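Learning to write letters again

Feb 25, 2024

In January I bought a box of writing paper in the small shop at Ustgate, and I promised myself that I would write one letter every week until the paper was finished. It is good paper, a little rough, and the pen makes a sound on it that I had forgotten. I am now at letter seven. I want to put down what I have learned so far, before I forget that too.

My first letter was to my aunt in Ustitz. She does not use e-mail and she does not hear well on the telephone, so for years we have only sent each other cards at Christmas with two lines on them. I sat down after supper and thought that I would need half an hour. I needed three evenings. On the first evening I wrote only the greeting and one sentence about the weather, and then I looked at this sentence for a long time.

The difficulty was partly the language. My aunt and I write in the language of my childhood, and I have lived so long in English that my childhood language has become stiff, like shoes that stood too long in the cupboard. I wanted to tell her that I was "looking forward" to the spring and I could not find how we say it at home. In the end I wrote that I was waiting for the spring with joy, and when I read it again I liked it better than the English. 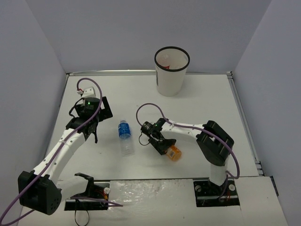

The second difficulty was that a letter is slow. When I write a message to a friend, I ask how she is and she tells me before I have put the kettle on. In a letter I ask, and then I must go on without the answer. I have to imagine that she is well, or that her knee is still bad, and write something which is suitable for both. My first attempts were full of questions, nine or ten on one page, and it looked like a form from the tax office. Now I allow myself two questions and put them near the end.

My friend Sarahí Xolalpa, who has written letters all her life, gave me some advice when I complained to her. She told me to stop reporting and to choose one small thing from the week. So my third letter was almost completely about a pot of soup that I burned while I was searching for my reading glasses. It was the easiest to write, and it got the longest reply. The cousin who received it wrote back four pages about her mother's kitchen, about a stove I remember myself, and about a neighbour called Šimkus who used to come to the back door with mushrooms and would never sit down.

I should say something about handwriting, because several people have asked me. Mine is poor. At school we had to write with joined letters and I was proud of them, but now my hand becomes tired after one page and the letters begin to lean. I tried writing more slowly and it helped a little. I also tried a fountain pen, which did not help, and there is still a blue spot on the sleeve of my grey cardigan. For the moment I have gone back to a simple ballpoint.

Posting the letters has become a part of the week that I enjoy. The nearest post box was taken away last year, so I walk to the one in Stilley, past the allotments and down the long hill. On the way there I usually remember something that I should have written. Once I opened the envelope again on a bench and added it in pencil.

Not everybody has answered. Of the first six letters, 3 have brought a reply, and one of those was a text message saying thank you, what a surprise, is everything all right? I was a bit disappointed, I admit. Then I thought that I have also received letters in my life which I put in a drawer with the best intentions.

Letter seven is for an old teacher of mine. I have the address from a former classmate and I am not certain that it is still correct. I have written the first page, and tonight I will try to write the second.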